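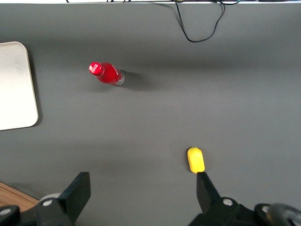

Wrist-view policies are trained on what the gripper sees, and the state of the scene has to be recovered from that view alone. In these notes we treat the problem as one of reference: given an instruction naming an object, which pixels does the policy act on? The Galenel set uses a plain dark grey table for this reason. A red bottle lying on its side and a small yellow object close to the tip of the right finger differ in colour, size and distance from the gripper, so an error in reference can be told apart from an error in grasping. A policy that ignores the instruction tends to close on whichever object is nearer.

Course materials Outline Notes Lab sheets Reading
Robot Learning > Unit 5 > Reference from the wrist view

5.1 Method

Tiltamer is trained by imitation on 177 demonstrations. Each demonstration is a sequence of wrist images, joint positions and one instruction. The network has 2 heads: one predicts the next motion of the arm, the other a heat map over the current image marking the object named. The second head is used in training only. Its loss is added to the motion loss with a fixed weight.

The Zhong baseline has the same encoder and no heat map. Any difference between the two is then put down to the extra loss, provided that the training order and the seeds are matched.

5.2 Partial views

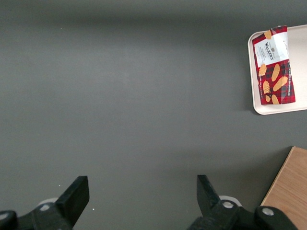

Fig. 5.2. Wrist view with a tartan packet on a tray at upper right; tray and wooden board both partly outside the view.

When the target is near the border, the heat map is cut short and its peak moves inwards. The motion head inherits this offset. Two remedies are compared in the lab sheet: padding the map beyond the image border, and masking the loss for targets that touch it. Padding keeps more training data but needs an estimate of the hidden extent.

Note that the fingers fill a fixed part of the view. They should not be cropped out, as their opening carries information about the grasp.

Related notes
Unit 4: Camera calibration at the wrist
Unit 6: Action chunking
Lab sheet 5: Padding and masking in Grestance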